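Furis Water Softener Salt – block, 5 kg packs

Blocks for twin cylinder softeners. Back in stock, sorry for the wait. Fits Zama and most Clorcombe units, check your lid before you order as the old Clorcombe ones take tablets only.
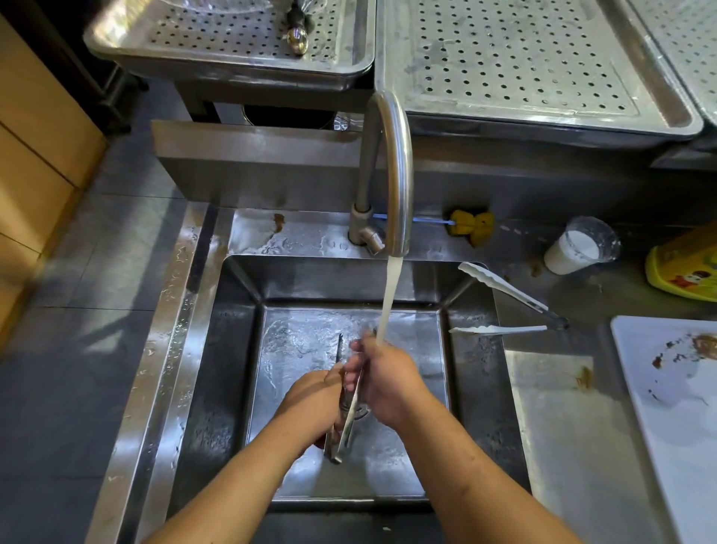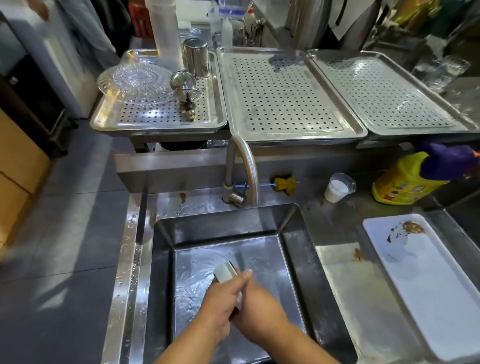 Stainless sinks and hard water, you know the story.
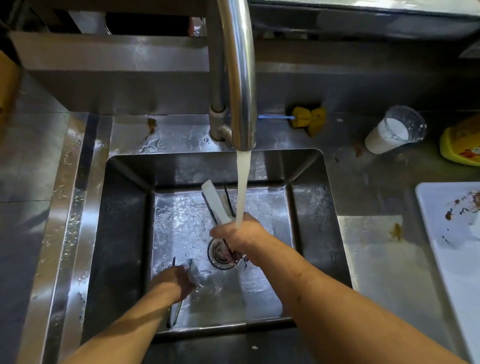
Zhiqiang Mao writes that his went through blocks far too fast untill he had the hardness setting looked at. It was still set for his old address, and he would tell anyone to check that first. Since September he has been ordering half as much.

Good tip. Setting is under the lid on the Zama, round the side on the Shao.

Details
Food grade salt, no additives
Sold in shrink wrapped packs, carry handle
Keep dry – garage floor is fine if its up on a bit of wood
Order code 189

Delivery
Kerbside only on full pallets (1,000 kg). Smaller orders to the door. Let us know about steps, gates, dogs etc in the notes box.
Leave by 19:00 if you are collecting, gates get locked.

Fitting
Water off? No need. Lid up, old bits pushed to one side, new blocks in upright, lid down. Dont mix blocks and tablets in the same side.

Returns
Unopened packs only. Split wrap on arrival – send a photo and we will swap it.

Prices updated January 20, 2020. Trade accounts please ring for the pallet rate.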